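Tundemley: Hooks, Bags and Packing Supplies

Gallery page, 6 February 2003

Work on the second floor at Tundemley is limited to clearing, bagging and wall cleaning. No shelving or carts are used. Everything needed for a section of wall is kept on the carpet at the foot of that wall and moved along when the section is done. The notes on this page cover how the bags are hung, how the supplies are laid out, and how the wall is left at the end.

Floor area for this phase is 706 square feet. The supply list was drawn up for the Nelotham job and has been carried over with small changes.

Hanging a bag

Adhesive hooks are used in place of screws. The paint is sound and the lease does not allow new holes. Wipe the spot, let it dry, press the hook for 50 seconds and leave it for an hour before loading it. Gather the neck of the bag, twist it, tie one knot and loop the bundle over the hook. A bag hung this way stays flat to the wall and can be taken down with one hand.

The hook is for light items only - empty bags, paper, foam sheet. Anything with weight goes in a bucket or on the floor.
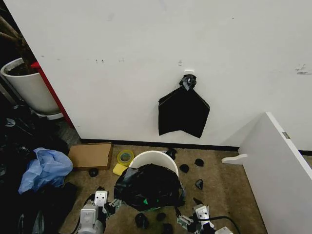 Karakaya wrote in to disagree with the single knot. On long jobs a knotted bag has to be cut open as often as it is untied, and a rubber band doubled over the twist holds as well and comes off clean. Karakaya also asks for the hook to be set higher, so that the bottom of the bag clears the baseboard when someone runs a vacuum along it.

The rubber band is a fair substitute and either method is accepted. Hook height is left to the person doing the section.

Supplies at the wall

Black bag on a white adhesive hook, knotted at the top. The wall has gray scuffs and a smeared streak still on it.

Flat cardboard box against the black baseboard, with the yellow packing tape next to it. Tape is stored on its side so that the edges of the roll do not pick up carpet fiber.

Small yellow sponge, in front of the tape. Use it damp for scuffs, with no cleaner on the first pass. Gray marks of this type are mostly rubber and come off with light strokes in one direction. Scrubbing in circles leaves a shiny patch in flat paint.

White plastic bucket with a large black garbage bag pushed into the opening. Fold the bag over the rim before filling, or it will slide in under load.

Bags in general

Black bags are for trash. Light-blue bags are for items to be sorted again before anything is thrown out. Do not put one inside the other. The order from Illano was 520 black and 772 light-blue, and the light-blue will run out last.

Planters stay where they are. Keep bags off the soil and clear of the stems.

Closing a section

Take down the hung bag first, then pull the hook tab straight down along the wall. Pulling outward lifts paint. Collect the tape and sponge, vacuum to the baseboard, and check the wall from the side with the lights on.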